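Forum > Sewing Room > Storage and Work Surfaces

Sorting table: baskets or flat stacks for fabric?

folach_hem
I'm setting up a 30 inch deep table for sorting quilting cotton. Cuts range from fat quarters to 3 yards. Currently everything goes in one basket and I lose time digging. Does anyone leave current-project fabric out on the surface?

Kundanura7
Yes. Lengthwise down the left side, folded into a long bundle, checks and dots together if they belong to the same project. Basket goes at the back. Small items get whatever is left.

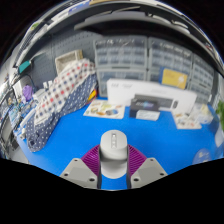 Blue table, fabric on the left, basket behind it, sheet of stickers or small pictures toward the back.

The saturated top helps with off-white prints. On my old cream table I kept missing the edges.

vestergaard_bias
Disagree on the long bundle. A diagonal fold left under its own weight for a week will crease off grain. Roll it on a tube or fold it square to the selvage.

Kundanura7
Mine get pressed before cutting anyway. 15 minutes with steam.

vestergaard_bias
Pressing removes the crease. It can also stretch the bias if you push the iron.

S. Warraich
Both work for a short project. For anything past Saturday I'd fold square. I would also move the paper sheet off the table before cutting. Paper under a rotary blade dulls it.

folach_hem
Going with square folds on the left and the basket at the back. Cutting mat arrives in March.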